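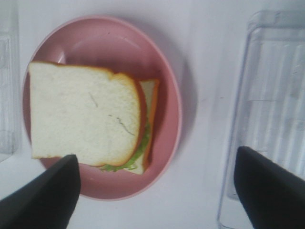 December, 2:10 pm, Bickerstaff room

Sandwich day again. I set up the white table first thing and wiped it down twice, and then spent far too long deciding on a plate. The pink one won. The bread is pale and so is the table, and on a white plate I kept losing the edge of the crust when I stood back. On pink I can find it from across the room!

Assembly notes, so I stop relearning this. Lettuce goes in with the frilly side hanging out toward the lower right, so there's some green to look for once the lid is on. The reddish layer sits on top of the lettuce and mostly disappears. The top slice doesn't line up with the bottom one and I've quit fussing over it (Hajnalka Simon says a perfectly square sandwich looks like it came out of a vending machine, and I'm with her).

Bread is the weak point. The Fliston loaf slices nicely but marks if you so much as look at it, and there's a thin wavy line across the top slice. Might be from the bag, might be from my thumb. I'm leaving it. Next loaf gets stored on its side with nothing on top of it, please, whoever does the shopping.

Weighed the lettuce out of curiosity on the Melton scale: 80 g for the whole bag, so it won't stretch past tomorrow. Need more. Also need a second pink plate, same rim if we can find it. The shallow well is handy because crumbs stay put when the plate gets turned.

To do:
lettuce, another bag
plate, pink, plastic
ask Hajnalka where the long bread knife went
relabel the Grurkideo bin, the tape has peeled off again

Stopping for coffee, then one more with the crust facing the other way.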